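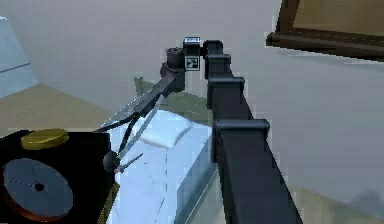

2/26/20
by Fotini Gavalas
4 comments

The track for the small train has come today, in the rain, on a lorry which was too long for our gate. Quang and I carried the curved pieces in by hand. The straight ones had to wait until the driver found a place to turn, and then he wanted his papers signed before he would help with anything, so I signed them on the bonnet of my car and the ink ran.

I must write down what was delivered, for I will surely forget it. All the curves are there. The sleepers are packed in bundles and one bundle is open at the end, but I think nothing is missing from it. The small bag with the joining plates was taped inside the longest rail, where I would never have looked. Quang shook it and heard the noise. The new station sign has not come. Hamard wrote that it would travel together with the rails, and now they write that it travels alone.

I had a long telephone call with Beat Ammann about the slope behind the ticket hut. He sold us the train two seasons ago and he still answers when I call, and I am thankful for that. He says the locomotive will go up the slope with four carriages if the children are small, but on a wet morning the wheels will slip and the motor will get tired. He would move the whole oval a little towards the pond. I don't want to move it towards the pond. Parents already hold their children too tight on that side, and then there is the fence, which would have to be longer. I told him I would think about it. I have thought about it all the evening and I still don't want to.

The other way is to dig. Hazem El Ouafi came after lunch with his long level and we walked along the line of string that I put there in the autumn. He was kind about my string. He says he can take away the top of the slope in a couple of mornings when the ground is drier, and put the earth behind the teacups, where there is always a puddle. This would be two problems less. His price is 3000, and this is with the gravel, but without the man who drives the roller. I asked if we could do it without the roller. He looked at me for quite a long time.

I have also tried the new seat belts from Harkix in the last carriage. The buckle is good, a child cannot open it by playing and I can open it with one thumb. But the belt is made for a wider seat, and when I pull it short there is a long tail hanging down near the wheel. I don't like this at all. Delia Yáñez says we can sew the tail into a loop, and she has the strong needle for it from the time when she repaired the covers of the bouncy castle. I would prefer to send them back and get the short ones. I have written to Harkix – a polite letter, I hope, I wrote it twice.

Then the paint. Last year I promised myself that the locomotive would be green again, as it was when it came. The red did not survive well and on the chimney you can see both colours, which makes it look ill. Delia wants yellow. She says yellow is seen from the road, and she is right about this, but our carousel is yellow, and the children will say they have been on the yellow one already and don't need another. I believe children choose like this. At least mine did.

We will open in April if the inspector can come before it. I have asked for him already and received a letter that my letter was received. He will want to see the emergency stop working from both ends, so Quang must finish the cable under the path. He has five metres still to bury and he says it is nothing, but he has said this since the autumn. The ticket for the train will stay the same as last year. I counted with it higher and I felt ashamed.

Before I locked up, I put three of the curves together on the grass, only to see. They fit very nicely. With the plates loose you can push them with the foot, and when you tighten them they stand like one piece. I should have taken them apart again because of the rain, but my hands were cold and I left them there.

Tomorrow: call Hamard about the sign. Ask Hazem what the roller costs. Find the green on the old tin, if the label is still on it.

Shared 5 times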